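Bench Talk > Tops, legs and fixings
Thread: Drill the new top or don't?

canan_yaman
Posted 21/01/2021
I have a bench. It cost $979 delivered, the top is 37 mm thick, and I have been standing in front of it with a drill for most of a week without pulling the trigger.

It's the Clasico one, the long one. There's a heavy dark plate that needs to live on it, close to the middle, with holes in pairs near the corners for fixing down. At the moment the plate is just sitting there on its own weight. Next to that is the usual pile of electronics: a board with a lot of network sockets on it, another board beside it with pins all over, a big black vented box. None of it has a proper home yet and I'd like to sort it all out in one go before the cables arrive and start breeding.

So, two questions.

1. Do I drill straight through the top and bolt the plate, or is there some cowardly method that leaves the top alone?
2. What do people do about labelling a board full of identical sockets? I have lost one argument with a patch panel this year and it's January.

Go easy on me. My last bench was a door.

noboru_k
Drill it. It's a bench. If you wanted something to look at you could have bought a painting for $979.

Through-bolts, big washers underneath, done before lunch. Threaded inserts are what people use when they plan to change their mind.

Elfriede Reinholz
I plan to change my mind. I have changed it about every bench I've owned, and I have the holes to show for it, including one in the old bench at Pamia that swallowed a 3 mm hex key which is presumably still in there.

Canan, please don't drill anything until you know where the black box is going. Vents need room. If the plate goes dead centre and the box gets shoved up against the wall because that's the spot left over, you will be moving one of them by October, and it won't be the box.

Can you post some photos? Close ones. Everybody on this board posts the whole room from the doorway and then we all guess.

canan_yaman
Fair. I held the thing so close I nearly had my nose in it, so no complaints please.
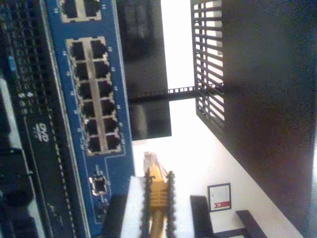
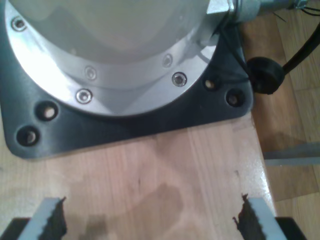

Blue board with all the sockets in the first one, the plate and its holes in the second.

canan_yaman
Should add that the pale stuff at the bottom of the holes is what I'd be putting the drill into. The Clasico leaflet calls the finish "natural" and leaves it there, like a wine list.

noboru_k
Thank you, those are useful. And they make my point. The holes are already there! The plate is telling you what to do. Four bolts, straight down.

I'd mark through the holes with a transfer punch, lift the plate off, pilot, then full size. Put something sacrificial under the top so the exit side doesn't blow out, even if you think nobody's going to look under there. You'll look under there. You'll be looking for a washer.

umutk
Disagree with Noboru, as is tradition.

Look at where the holes are relative to that big bright flange. At least one of them on each side sits close up against it. You are going to be getting a driver or a socket in beside a round metal lip with polished edges, and if you pick a bolt with a fat head you'll be grinding it down or swearing. Socket heads, and a long hex key. Whoever did the flange used recessed socket-heads and I'd take the hint.

On drilling: I'd put a sub-plate under it. Piece of decent ply, larger than the dark plate, bolted to the dark plate and then clamped to the bench edge. Bench stays clean, and you can move the whole business when Elfriede turns out to be right.

noboru_k
A clamped sub-plate on a heavy item is a slow-motion accident. Clamps walk. I've watched one do it over a winter.

umutk
You watched a clamp all winter?

noboru_k
I looked at it in the fall and again in the spring and it had moved.

Elfriede Reinholz
Gentlemen.

If it has to be fixed, fix it. I'm only saying to lay everything out first. Cut paper the size of the plate and paper the size of the box, tape them down, and live with the paper for a few days. Lean on the bench. Put your coffee where you always put your coffee. My guess is that the coffee is currently where the plate should be.

And leave a hand's width in front of those slots on the black box. I can see a nice long grille and white wall showing through it, so at the moment it can breathe. Keep it like that. People slide a binder in beside these things and then wonder why the fan is screaming.

eylul_s
Can I do question 2, as nobody has touched it? :)

I do labelling for a living, more or less (archive, not networks, but a box is a box). There are already small white numbers printed on the blue next to the big block of sockets. Use those! Don't invent a second system. Two systems is how you end up with a socket called "7" that's also called "back left", and then one of them goes missing from the notes and you get to meet your colleagues' feelings.

What I'd do is label the cables, both ends, with whatever the board says. A flag label a couple of fingers back from the plug so it doesn't hide when the cables are packed side by side. The two at the top and the lonely one further down can have a colour each. Everything in the block gets the same colour and goes by its number.

umutk
The printed numbers are tiny. I had to enlarge the photo to be sure they were there, and that's a photo taken from inside Canan's nose. Once there's a row of plugs in that block you won't be reading anything off that board without a torch.

I'd print a bigger map and stick it on that tall smooth black panel that stands beyond the blue board. Prime real estate. Flat, a bit shiny, at a decent angle for reading.

eylul_s
A map is good! A map AS WELL. But the map should use the board's numbers. I will not be moved on this.

(Also please don't use a Pavlow label printer. Mine claims up to 1,000 labels a roll and I have never met the second half of a roll.)

Elfriede Reinholz
Before anybody sticks anything to the black panel, is it something that gets warm? Labels on warm things curl up and fall in among the pins, and that board on the left is nothing but pins. I'd tape the map to the bench shelf or the wall and keep paper away from the lot.

canan_yaman
OK, this is more than I hoped for and also somehow less decided than when I started.

Where I've got to:

Paper templates are down. Elfriede, you were right about the coffee and I'd like it noted that I'm not happy about it. The plate template has already shifted left and the box template has gone round the corner where nothing can be slid in beside it, least of all a binder. I own 37 binders.

Map goes on the wall, board's numbers, big type. Eylül, the cable flags are going on as the cables come in and not before, or I'll be flagging cables that don't exist.

Still on the fence about bolts. Umut's ply idea is tempting, but I don't have a clamp I trust, and Noboru's haunted one hasn't helped.

Does anyone know if that punched black rail with the little rectangular slots is any good for cable ties? It runs right across to the box and it seems a shame to waste it.

noboru_k
Hook-and-loop through the slots, if they're open all the way. Don't use nylon ties. You'll cut one off in a year and nick whatever's beside it. Keep them slack and don't hang the whole bundle's weight from one spot.

For the bolts, go and find an offcut the same thickness as your top and drill that first. Then see how you feel.

umutk
Seconding hook-and-loop, to my own surprise. While you're at it, those thin dark wires heading off past the silver connector in the second photo could do with a bit of support too. Don't route anything new over the plate, run it down the back.

And if you do bolt it, I'd still like to see washers about twice the size Noboru is picturing.

noboru_k
You don't know what I'm picturing.

canan_yaman
Offcut found, under the stairs, near enough the right thickness. Punch borrowed from next door. I'm giving the paper until the end of the week, and then it's bolts with the enormous washers.

eylul_s
Post the map when it's done please!! Not the bench, the map.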